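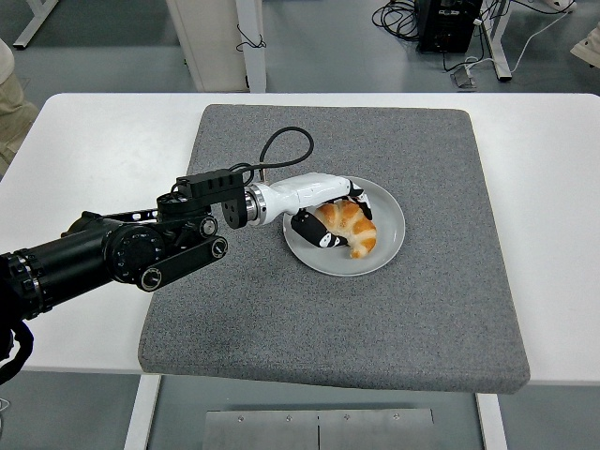
Croissant duty at the Nullport bench. White hand, gray plate, felt mat.

Home / Threads / Bench notes
Latest Threads Saved About

1/ Okay, people keep asking what it takes to keep one arm and one hand going, so here's my September service list (it's long, sorry!!)

2/ Cable first. The one that loops up over the wrist gets the most abuse of anything on this arm. I leave enough slack for a full wrist turn and then a bit more. Too tight and it tugs on the connector, too loose and it snags on a bracket. Ask me how many I went through at Diltthorpe.

3/ Then the ring of little screws at the wrist. I go around in a star pattern, never in a circle, and put a dab of paint on each head so I can spot one that's backed out. Every 200 grasps, no excuses.

4/ Belts! I pluck them like a guitar string and listen. Dull thud = slack. The Warkider folks have a fancy gauge for this and I'm jealous.

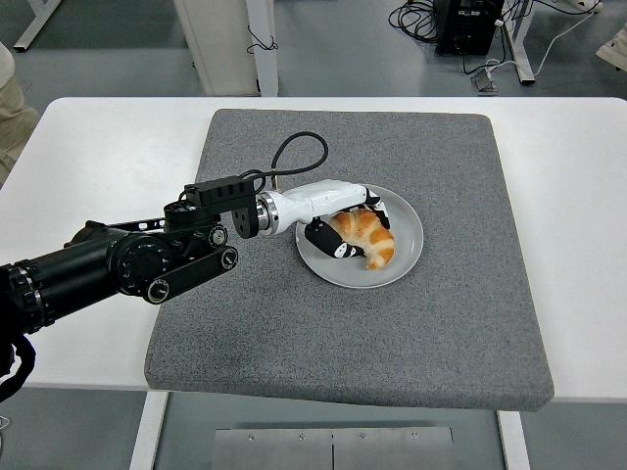 One finger on the near side of the croissant, one on the far side. Coiled cable up top.

5/ Finger zero. Open the hand all the way, home it, close it on a 12 mm pin, write down the reading. If it has drifted I redo the zero before touching any grip settings. Log is at 661 entries now and I love every boring one of them.

6/ Grip force: start silly low and creep up. Pastry is great for this, the crust tells on you right away.

7/ Crumbs. Soft brush, then a dry cloth, no compressed air near the finger joints! Learned that at Sandberg, with a lot of flakes in a lot of places.

8/ Next up is swapping the wrist cable before we hit 1,000. Will post how the new strain relief goes.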